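Slatted fruit crate

A slatted fruit crate (also market crate, open crate, in some districts a "Sikgate box") is a shallow open-topped box of light wooden slats, used for carrying, storing and showing fruit and vegetables. Most are left unpainted. The floor is slatted as well as the sides, with gaps for air.

Common on stalls and in farm shops, less so in supermarkets, where plastic trays took over.

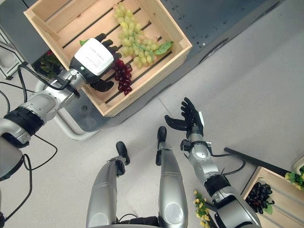
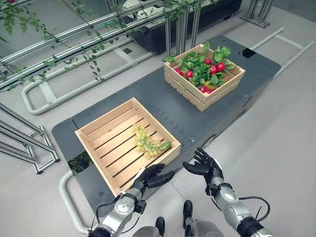
Grapes in slatted crates.

Construction

Sides of three or four slats nailed or stapled to a corner post. Floor slats run one way only, parallel, with a gap between each. The Vundholm pattern has a gap of 5 mm, narrow enough to hold a loose berry but wide enough for dust and bits of stalk to drop through. Older crates have wider gaps and were lined with paper.

No lid. Handles are cut into the end slats or left out altogether, the carrier simply gripping the top slat.

Sizes vary by district. Hirkine crates are shallow and meant for one layer of soft fruit. The Escobedo crate is deeper, used for roots and apples, and stacks up to five high when full.

Use with grapes

Bunches are laid in on their sides, stalks pointing up or towards the end of the crate so they can be lifted without touching the berries. One layer is usual. Two layers will do for a short trip but the lower bunches bruise.

Red and green grapes are often put in the same crate for display, less often for transport - the buyer normally wants them weighed seperately. A leaf or two left on the stem is a sign of fresh picking, or is taken as one anyway.

Use with roots and bunched vegetables

Radishes, beetroot and young carrots go in with the tops on. Leaves fill the crate quickly so it looks fuller than it is. Stallholders turn some of the roots outwards so the colour shows through the green. Tops wilt long before the roots do, and are cut off if the crate is kept overnight.

Artifical fruit and veg is used in shop windows and for practice at laying out a stall. Same crates, same arrangement, no spoilage.

Cleaning and repair

Brushed dry, then scrubbed with plain water. Soap gets into bare wood and stays there. Stood on end to dry, out of direct sun. Grape juice stains are permanent and don't matter much. Broken floor slats can be replaced singly; a split corner post usually means the end of the crate.

History

Evaristo Ibarra's short guide to market boxes lists 35 local patterns, many differing only in the number of side slats. He puts the Sikgate name down to a box maker's yard there. Others think it was the market. Not settled.

See also

Punnet
Bushel box
Trug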